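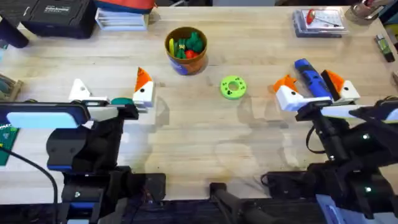 Toy bits in their cup, December 28, 2019

Flavberg
So pleased with my butcher-block top! The little toy pieces (mostly green leaves, plus a yellow and a red) finally have a home in that round brown cup with the blue label. Took me 23 minutes to sort the table and I loved every one of them. Tools live at the back now.

Ullel
Ooh, lovely light wood! But I'd get the toys off a work table altogether. Mine went in a drawer in March and I've not lost a leaf since.

Flavberg
Drawers are where things go to vanish in this house, sorry! I want to see them.

Maksymiv_fan
With Flavberg on this, open cups all the way. I've got 8 on my shelf. What's the lime-green ring in the middle, does it go in the cup too?

Ullel
Wouldn't fit with that lot, surely. And take the red-handled tool out of its blister pack, they take up so much room!

Flavberg
Ha, never, I like the packet. The ring gets its own spot. Will oil the top next, any favourites?

Bruvitz
Plain mineral oil, thin coats, wipe off the extra.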